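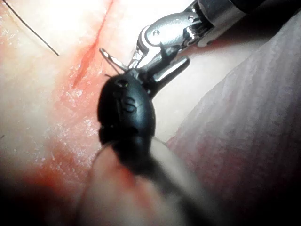

Curved needle in the jaws, next to the incision line on the practice pad

From: Anathi Nel
To: suture-practice list
Date: October 25, 2021
Subject: Re: Pads, thread and the red stuff

Yi-chun Wu wrote:
> We are down to the last 15 pads and I need to put in an order before
> the next block starts. Two questions for the list. Do people want the
> same pale pads again, or should we try the firmer ones from Truvby?
> And does anyone object if we stop using the red dye? It gets on the
> bench covers and it took me most of an afternoon to clean the trays
> after the May block.
>
> Also, whoever took the box of curved needles from the second drawer,
> please put it back.
>
> Yi-chun

Hi Yi-chun and all,

I would stay with the pale pads. I tried 4 of the Truvby ones when Akash had samples, and the top layer was too stiff. The needle went in fine, but you had to push on the way out and the hole stretched. On two of them the thread pulled straight through when I tightened the knot. They might do for people who only want to practice knots. For closing a straight cut I would not buy them.

On the dye, I'd like to keep it, but use less. With a plain pad the cut closes up and is hard to find under a bright light, especially near the top, where everything goes white. A little red along the edges gives you a line to aim at. You can see in the picture that it also ends up lower down on the pad, where it does no good. I suggest a cotton swab along the cut and nothing poured. If we wipe the pad before it goes back in the tray, the bench covers should be all right.

Black thread still works best for me. I know Umesh asked for blue, but the black shows up well on the pale surface and we have 6 full spools left, so I don't see a reason to order any.

A few things for the order:

Pads: the price from Dwivedi was 825 for the large carton the last time I looked. Please check that it still includes delivery to Varnindale.

Needles: curved only. We hardly touched the straight ones.

Trays: the small ones are cracked at the corners and the pads slide in them. A sheet of rubber mat cut to size would help until we replace them.

Swabs: any kind, as long as they don't shed.

I also think we should cut the incisions shorter for the new people. A long one looks tidy when it's fresh, but the middle gapes after a few stitches and they spend their time chasing it. Anel has been starting from the center and working out to both ends, and hers lie flatter than mine — maybe she could write up how she spaces them.

The needle box was me. It is back in the second drawer, with the lid taped because the catch is broken.

Anathi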